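Packing lessons by hand pay off for Wuveck robot team

07/12/2024

Getting a robot to pick up a soft, slippery packet of food and set it down neatly has been a headache for years, and a small research group at Wuveck now has a result worth getting excited about. After training on 3,929 short demonstrations recorded by people, its two-armed system handled bags it had never met before, and it did so without anyone writing a single rule about how plastic crumples.

The method, named Ernberg, starts with a person holding a gripper in each hand and doing the job themselves. A small camera on each tool records what the fingers are doing.
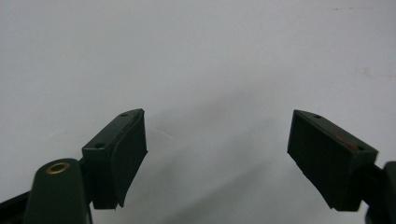 Those recordings then go straight into training, with no robot needed until the very end. The group says a new demonstrator is usually comfortable after 40 minutes of practice, and most of that goes into learning to slow down (people are much faster than the arms that have to copy them!).

Bags were chosen because they're such a nuisance. They sag, they shift their weight and they never hold quite the same shape twice, so a grasp that was fine a moment ago can be no good at all.

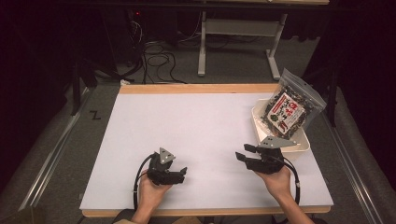
Ernberg's real advance is in how it joins up the views. Earlier versions treated each hand as a separate job, and the arms tended to get in each other's way. The new one learns both together, along with a wider view from head height that takes in the whole board. With a resealable bag propped in a white tray at one side, that wider view shows where both grippers are in relation to the tray, while the close-up cameras look after the grasp.

In testing through November, the robot was given 412 attempts with unfamiliar packets and finished the large majority unaided. Most of the misses came down to the fingers closing on a single fold of film.

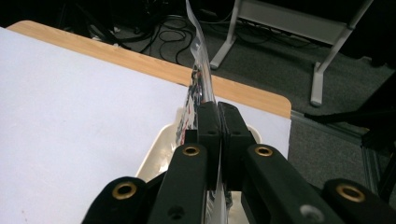 Will it work on anything besides food packets?
The group expects so, but hasn't tested it yet. Trials with cloth pouches and padded envelopes are next on the list.

The recordings will be released under the name Sýkora early in the new year, along with the training code.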